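Part-time bathroom cleaner – Holorberg guest rooms

February
By Serena Piras

Kirerard is looking for a part-time cleaner to look after the bathrooms at Holorberg, our guest house near the old harbour. The post is for 16 hours a week, worked in the mornings between 9.30 and 1.30. It is a permanent position with a paid trial period of one month.

Holorberg has rooms on three floors and a small flat at the back. The bedrooms and the linen are done by a separate team under Natalina Gentile. You would work alongside them but your job is the bathrooms, and you would report to Benedetta Ruggiero, the house manager.

What the work involves

You will clean each bathroom after guests leave and give a lighter clean to the rooms where guests are staying on. A full clean covers the basin, taps, mirror, toilet, shower, tiles and floor, in that order. Towels go down to the laundry in the morning and fresh ones come up on the trolley at noon. You will also refill soap and paper, empty the bins and write down anything that needs repair – a slow drain, a loose seat, a chipped tile – in the book on the first-floor landing.

The basins take the most care. They are white and glossy and stand on top of white vanity cabinets, and they show every water mark. Limescale is a constant problem in this part of town. We use a mild cream cleaner called Pace on the ceramic and a diluted vinegar spray on the taps. No scouring pads and no bleach on the basins, please. Two had to be replaced last year after the glaze was scratched.

Start with the back slope behind the tap, where soap collects, then do the sides, then the bottom and the drain. Rinse, and wipe again with a clean cloth. The cabinet top and doors are wiped last.

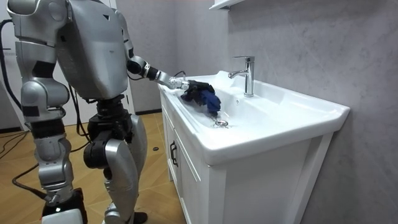 Wiping the back slope of a basin with a blue cloth.

Cloths are sorted by colour. Blue is for basins and taps, yellow for showers and tiles, red for toilets only. They are washed at the end of every shift and must not be mixed. You will be given gloves, an apron and two tunics. You need to bring your own shoes, flat and closed, with a sole that grips on wet tile.

What we are looking for

Some experience of cleaning in a hotel, guest house, clinic or school is useful. If you have only cleaned private homes, apply anyway and tell us about it. You should be able to climb stairs and carry a bucket, as the lift does not go to the top floor. You need enough English to read product labels and leave a clear note. We ask for one reference, which can be from a former employer or from someone whose home you have cleaned.

The morning hours are fixed. One weekend in three is worked by everyone in the house, including the manager, and the days are given back during the following fortnight. The rota is put up a month ahead and swaps are fine as long as Benedetta hears about them by 4 pm the day before.

Pay and conditions

Pay is by the hour on the house scale, grade two, with a rise to grade three after the first year. We will tell you the current rate when we ring to arrange a visit. Holiday is in line with the hours worked. There is a staff lunch at 1.30, which is free, and a bus pass for anyone living outside the centre. Bus 83 stops at the corner.

How to apply

Write a short letter saying where you have worked and when you could start. A page is plenty and it can be handwritten. Leave it at the front desk in an envelope marked "Bathrooms", with a phone number we can reach you on in the afternoon. Charoen Wannasri at the desk can answer questions about the hours or the building.

People we would like to meet will be asked in for a visit of about an hour. You will be shown round, clean one bathroom with Benedetta and have a talk with her afterwards. Travel costs for the visit are paid. We would like the new person to start before the spring bookings begin, but can wait a few weeks for someone who has notice to work.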